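Unit 7: Who buys the bonds?
Handout to go with the second lecture on local currency debt markets

Read the Bernance prospectus before the tutorial. It runs to 504 pages, most of them written to protect the people who wrote them. The parts we need are the use of proceeds and the covenants.

Recap. A government that borrows only in dollars has let somebody else's central bank into its budget. Borrowing at home fixes this, provided there is someone at home to lend. In practice that means pension funds, insurers and banks, and the banks would sooner buy treasury bills and go to lunch. 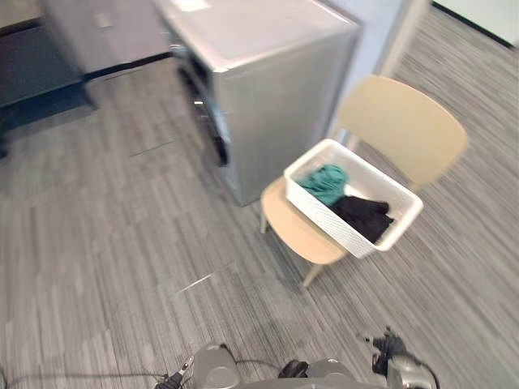 Which brings us to liquidity. Duda listed its first corporate bond in April and the paper traded twice in the following year. A price that old is a souvenir. Dealers quote wide spreads when they can't be sure of finding the other side, investors see the spreads and stay home, and the dealers feel vindicated.

Market makers can be paid or obliged to quote. Samel tried obliging them. The quotes duly appeared each morning, at prices no sane person would touch.

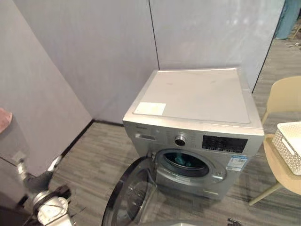

Eugeniusz Kozłowski objected last term that I'm too hard on the dealers: a market maker with no repo market behind it is carrying inventory on its own balance sheet, and a wide spread is simply the rent. Fair enough. Put that in your essay and cite him, not me.

Reading the holdings table. The Jotside register shows 3967 accounts holding the 2 benchmark issues. Before you write "broad investor base", look at the column on the right. Most of those accounts are tiny and the pension funds have the rest. Concentration is a question of value held, and a headcount will flatter any issuer.

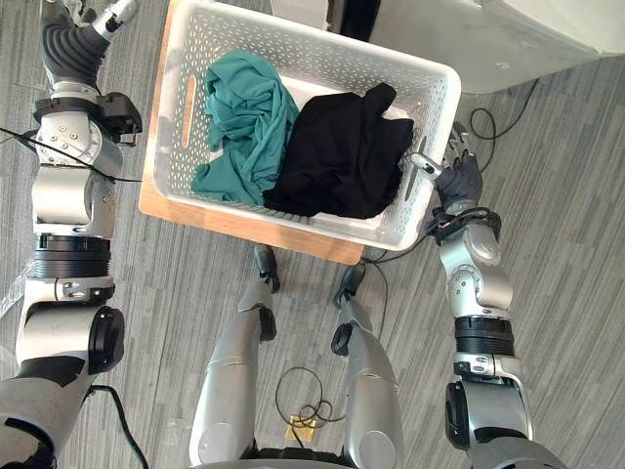
For the tutorial

1. Why might a pension fund be a poor source of liquidity even when it is a splendid source of demand?
2. Find the negative pledge in the Bernance document. Explain it in plain words, one paragraph.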